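How many demos before my two-arm setup copies me properly?
Posted in Workshop Robots

I'm teaching a pair of arms to pick up a lime-green ring from the table by driving them remotely. I've recorded 50 goes and the result has the confidence of a pub darts team and slightly worse aim. Do I need more, or am I teaching it badly?

Clustetlow
Probably both. I needed 126 for one ring. Bin any run where you dithered, as it will learn the dithering beautifully.

Pukulska
more data

Benavides
I'd vary where the ring starts before recording hundreds more. Mine, all on the same table:
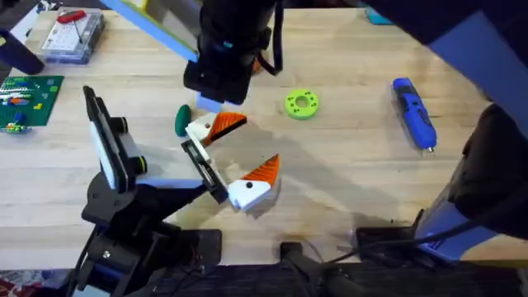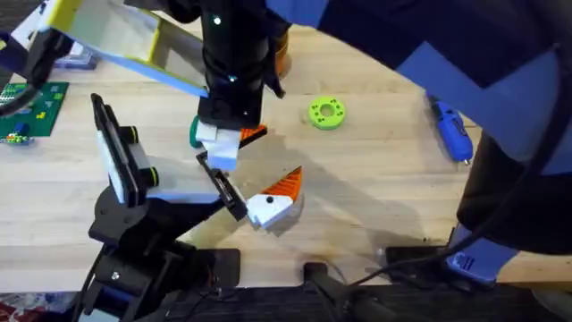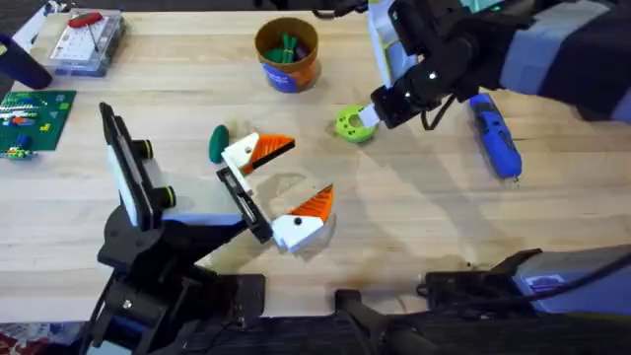 I got to 506 before admitting I always approached from the same side. Mix that up too, and go slower than feels dignified.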